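Minutes, Trolwood planning users group, August meeting

I'm typing these up from my own scribbles, so if I've put words in your mouth, shout and I'll fix it before they go on the shared drive.

We started at 9:30, a bit late, while people got the sound working on the call. Last month's minutes went through with one change: the Preris upgrade is waiting on finance sign-off, and I'd written that it was waiting on IT. Sorry, IT!

Currency conversion in the forecast model

This ate most of the hour. The Sayegh entities still load in local currency and get converted overnight, so anyone who looks before the batch finishes sees last night's numbers and (quite reasonably) panics. We went back and forth on running the conversion at save time. I like it, but the test run on the full model covered 1041 cost centers and it dragged badly enough that I went and made coffee. What we settled on is converting at save for the input templates only and leaving the reports on the overnight batch. I'll write the change request. Finance wants a little "last converted" stamp at the top of every report, and I said yes before I'd thought about where it would go. I'll find a spot.

Old templates

We have 46 input templates in the live folder and I'd bet half of them haven't been opened since the last budget round. I pulled the usage log, but it only goes back to spring, so it can't tell us much about anything annual. We agreed to move the unused ones to an archive folder, leave them there through the budget cycle, and delete them after that if there are no complaints. Please, please don't save your own copies to the live folder again in the meantime. Two of them had last year's member IDs hard-coded and were quietly writing to the wrong place.
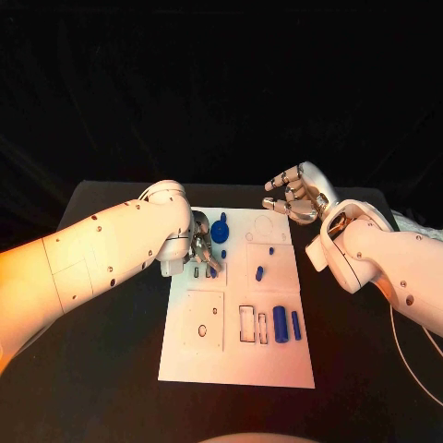

Galus asked whether the archived templates would still refresh if someone opened one by mistake, and said the warehouse side would rather they broke loudly than pulled half a set of numbers. Fair point. I'm going to cut the connection on each one as it moves, so opening it gets you an error and no data.

Security roles

Quick one. We're going from the pile of roles we have now down to 5, and the draft matrix is in the group folder. Regional planners lose write access to the actuals version, which they should never have had in the first place. If you own a team, check your people against the matrix and send me anything that looks off by Tuesday.

Row limit on exports

The export tool stops at 3000 rows and doesn't warn you, it just stops. We all groaned about this one. There's a setting for it, but it's global, and IT would like to see what a bigger export does to the server on a busy morning before touching it. Parked until next time. For now, split your export by region.

Any other business

The training room is booked for the new starter session, bring your own laptop. The help page for allocations still has screenshots from the old version and I've promised (again) to redo them.

We wrapped up at 10:40. Next meeting is same time, same link.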